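Putting a very loud, very harsh rap EP on vinyl - what do I need to change before I send it off?

Asked by tinfoil_choir in Recording & Releasing

Hi all, long time reader, hardly ever post. I make fairly abrasive rap stuff under the name Arkholm (distorted drums, lots of feedback, me shouting through a cheap mic, you get the idea) and after years of putting everything online I want to do one proper record. It's an EP, 4 tracks, and people keep asking at gigs if there's something they can take home, so I've finally given in.

I've got a quote from a broker called Gruretti and it's within what I can scrape together, just. The deposit is £700 and I'd rather not pay it and then find out my files are no good. They sent over a spec sheet and I understood maybe half of it. It says things like "low frequencies should be mono", "avoid excessive sibilance", "wide stereo content may be reduced at the cutting stage" and, my favourite, "heavily limited masters are not recommended". Well. Everything I make is heavily limited. That's sort of the sound. The bass on the second track is panned hard left and hard right with a different distortion on each side and I love it and would be gutted to lose it.
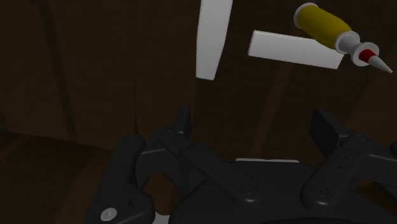

Black robotic gripper from above, fingers up (computer render)

So the things I'd like to know are:

Do I need a separate master for the vinyl or can I send the streaming one and let the plant deal with it? I did the streaming master myself with a stack of plug-ins, ending in one called Tridon which I absolutely hammer.

What happens to the wide bass? Will it skip? Will they just refuse it?

Does the running order matter? Right now the quiet one is first on side B and the last thing on the record is the noisiest thing I've ever made. It ends on a long shriek, nearly a minute of it. I like that as an ending a lot but a mate who DJs pulled a face when I told him.

And is it worth paying extra for test pressings? Gruretti lists them as optional.

Sorry it's long. I've read a few guides but they all seem to be written for people making folk albums.

Comments on the question

marrowfat: how long is each side? makes a massive difference to the answer

tinfoil_choir: Oh yes, sorry. Side A is a shade over nine minutes, side B is nearer eight. It's a 12 inch and I hadn't decided on the speed.

marrowfat: 45 then. no question

Answer 1 (marked as accepted)

Answered by Kinga Borbély

I've put out a handful of noisy records and I've made most of the mistakes on your list, so here goes.

First off, you're in a much better spot than you think, because your sides are short. Loudness and bass on vinyl take up physical room, the groove has to swing about more, and if you've got twenty-odd minutes on a side the cutting engineer has to turn everything down to fit it in. Nine minutes on a 12 inch is loads of space. Cut it at 45 as marrowfat says and you'll get better top end too, which matters a lot when half your music is top end.

Separate master: yes, I would. It doesn't have to be a big job. What you want is the same mix with the final limiter either off or doing very little. The thing to get your head round is that the distortion you like and the limiting at the end are two separate things. If your drums are crunchy because you crunched them in the mix, they'll still be crunchy with the limiter off! All the last stage is giving you is level, and level on a record gets set by the person cutting it. A flattened file going to the lathe won't come out any louder, and it often comes out quieter and sort of papery. I don't know Tridon but if you're hammering it the way I used to hammer mine, some of your sound probably does live in there. In that case print it with the plug-in on but backed off until you just start to miss it, then nudge it up a hair.

Send the plant 24-bit files at whatever rate you recorded at, one long file per side with the gaps exactly how you want them, and a plain text note with the track start times. Leave a few dB of headroom. Don't dither down, don't send MP3s (you'd be amazed).

Wide bass. Right. Side-to-side movement on the stylus is the mono part of your music, up-and-down movement is the difference between left and right. If you've got big low notes that are different in each ear then the groove gets very deep and then very shallow, and where it goes too shallow the needle has nothing to hold on to and hops out. They won't refuse it, they'll run it through a filter that folds everything under a certain point into the middle, and you may or may not like what that does.

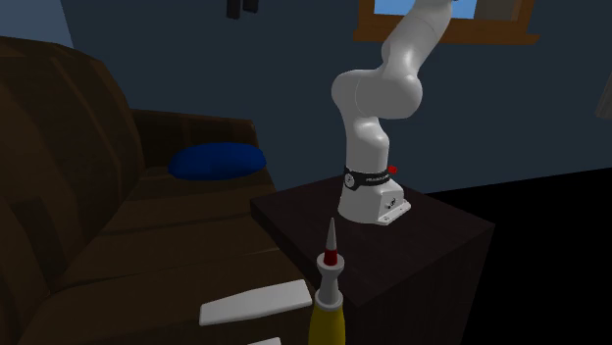
Much better to do it yourself so you get to choose. Split the bass into two, keep everything under 150 Hz or so as one clean mono layer, and let the two distorted sides go as wide as you please above that. Most of what your ear hears as "wide" is up in the fuzz anyway. I did this on a track I was precious about and then did a blind comparison with my partner flicking between the two, and I picked the folded one as the original. Felt a bit silly.

While you're at it, flip the whole mix to mono and listen on something small. If the bass thins out or vanishes, you've got the two sides fighting each other and you need to sort that before anything else.

Running order matters more than anything else you asked, I'm afraid. The record turns at the same speed all the way through but the circle gets smaller as you go in, so there's less groove passing the needle every second. Treble suffers the most. Put your brightest, nastiest track at the very end of a side and it'll come out fuzzy in a way you didn't choose, and on a cheap turntable it can be properly horrible. Your DJ mate is right to pull a face.

BUT you've only got eight minutes on that side. Ask them not to let it run all the way in. With a side that short cut at 45 the music can finish well out from the label and there's just a wider blank bit in the middle, which I think looks lovely. I'd keep your shriek at the end if it means that much to you, tell the cutting engineer it's there and that it's meant to sound like that, and maybe take a touch off above 12k on that last minute only. If you're willing to swap the tracks over it would be safer, but I wouldn't be willing either.

De-ess your vocals more than feels right. Shouting through a cheap mic into distortion gives you S sounds like a wasp in a tin, and those are the very first thing to splatter on a record. Do it before the distortion if you can, and then again gently after.

Test pressings: get them, get them, get them. I skipped mine once to save money and every copy had a click in the quiet intro, all the way through the run, so I had no leg to stand on when I complained. Play them on a good deck, a rubbish deck and whatever your least careful friend owns. If the click is in the same place on two discs it's in the cut or the plating. If it's only on one it's just that disc.

One last money thing. Plants work on overs and unders, so you won't get the exact number you ordered. My last lot came out at 281, short of what I'd asked for, and I'd already sold the lot in pre-orders in my head. They do adjust the invoice but it's worth holding a few back until the boxes are in your hall.

Answer 2

Answered by marrowfat

agree with pretty much all of that. only thing I'd add is ask WHO is cutting it. a broker is just a go-between, they send your files to whichever plant has a gap, and the person at the lathe might do noise records every week or might never have heard one. I paid separately for a cut at Ogbonna (small place, two rooms over a tyre fitters) and had the lacquers sent on to the plant. costs more but I could ring up and say please don't clean that up, and they laughed and didn't.

also artwork always holds things up more than audio. get the spine text the right way round

Answer 3

Answered by gloam258

Just do tapes. Cheap, quick, sound great with distortion and nobody minds about phase.

Comments on Answer 1

tinfoil_choir: This is brilliant, thank you so much. I did the mono test last night and the bass on track two more or less disappeared, so that's my weekend gone. Splitting it now and you're right about the fuzz, it still feels huge. Going to keep the shriek.

Kinga Borbély: Good! When you bounce the side files check the very start as well, I've had a plug-in chop off the first few milliseconds of a kick. Leave half a second of silence in front.

tinfoil_choir: Will do. Do you remember how long yours took from sending files to getting the tests?

Kinga Borbély: Seven weeks that time, but I sent it in December and everything stops for Christmas. Ask them for the date in writing and then don't book the launch until you've heard the tests.

hexpot: Does the mono bass thing apply to a 7 inch as well? Same question really but I'm on 33.

Kinga Borbély: Yes, more so, you've got less room. How long's your side?

hexpot: six and a half minutes

marrowfat: oof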